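Thread on moving into the visiting researchers' block at the north campus, written for the people arriving in March. Numbered so you can reply to single posts.

1/ Registration. Go to the international office on the ground floor of the Kurian Building before you collect any keys. The residence desk will not issue a key without the stamped arrival slip. Bring your passport, the invitation letter and 2 passport photos on a white background.

2/ The arrival slip has two parts. The residence desk keeps the upper part. Keep the lower part yourself, as the library asks for it when you apply for a reader's card. Mine was thrown out with the envelope and the replacement took nine days.

3/ Rooms. Single rooms are on floors three to six. Each has a desk, a bed, a wardrobe and a private shower. The kitchen is shared by the whole floor. Induction hobs only, so aluminium pans from home will not work.

4/ Deposit is 100 per month of stay, paid in advance by card. It is returned to the same card. If you close that account before leaving, tell the residence desk in writing.

5/ Network. Wired sockets are live from the first day. Wireless needs a Tinach account, which your host department has to request. Sreekumar Namboodiri in the computing service handles these and replies fastest before 10 in the morning.

6/ Food. The main canteen closes at 7 in the evening and the smaller one, Rustudico, at 9. Both take the campus card only. Outside those hours it is crisps and cartons of something fruit-flavoured.

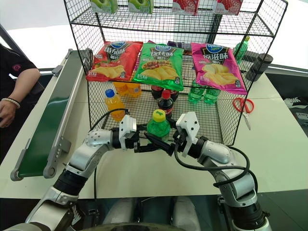

7/ Transport. Bus 83 stops at the east gate and goes to the railway station. Bus 289 stops at the same gate but terminates at the old campus, where there are no longer any offices you will need. Check the number on the front, as both are signed "Centre".

8/ Post. Use the building name and your room number. Parcels go to the Nollo counter behind the sports hall and are returned to the sender after five days.

9/ Correction to 4, from Narayanan Amin, who moved in last term: stays of under a month are charged one full month's deposit.

10/ Laundry is in the basement, entrance from the courtyard side. The machines take the campus card. The dryer on the far left takes the money and does not heat. Reported in October, still the same.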